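skellcombe-openday README

Recordings from the August open day at Skellcombe, where Plitora demonstrated garment handling to visitors. Maintained by Renata Kaczorowski and Wayne Bramwell.

Contents

1,338 episodes in total. 1,000 are in train, 300 in val. The remaining 38 were recorded while visitors were giving the prompts and are kept apart in visitor/. Do not merge them into train; the prompt text was typed up later by Aniela Szewczyk and the wording is approximate.

Each episode has a head view, a wrist view, joint states and one line of task text. The two views run on separate clocks. Use sync.csv to align them.
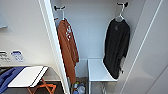
Head view: shirts on hangers in the closet alcove. Next, wrist view, with the gripper at the bottom and the wire rack at upper right.

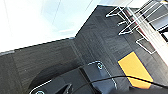 Last modified: August, Wednesday, 16:40

Known problems

Wrist exposure is fixed. Bright backgrounds clip to white and are not recoverable.

102 episodes in train have no task text. They load with an empty string. Filter on has_text if your model needs it.

Success labels were set by the operator at the end of each run. Maja Żak rechecked val only.

Loading

Unpack all parts into one folder and run lis_index.py once. The script writes index.json next to the data. Older copies of the Lis tools skip visitor/ without a warning.

Questions about the Jusus export go to Lorcan Ní Chonaill.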